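From the Legal Desk: Lurkach Hearing Moved to May

Members have asked us what is happening with the disciplinary hearing in Lurkach, so we give a short update. The police services tribunal met on Thursday, October 15, 2026, and heard only one question: may the officer's lawyers see the complete notes of the internal investigation? The tribunal said yes, with limits. The notes have 2511 pages, and the names of private citizens must be covered before the lawyers receive them.

For this reason the main hearing will not start this winter. The new date is in May, and the tribunal has reserved four days for it. Our association, together with the Akpalu Legal Clinic, had asked for an earlier start. We are disappointed, but we accept that the pages must be read by somebody first.

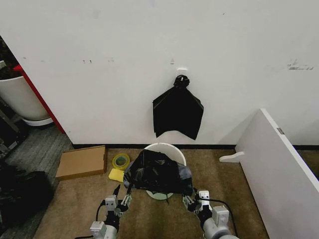

A black bag tied up on a wall hook, next to a red door frame.

The hearing is open to the public, as before. Please remember that there are only 39 seats in the Drullard Street room and they can not be reserved. Phones must be switched off, and written notes are allowed. The tribunal has refused our request for a video link – we will ask again in the new year.

Two of the charges concern the use of the records system for private searches. The third one, about late reports, was withdrawn in summer and it will not come back. Some local news pages still write about three charges, and we have asked them to correct this.

The written decision on the notes is posted on the Pustia page, under Documents. Questions about it can be sent to the legal desk until the end of the month.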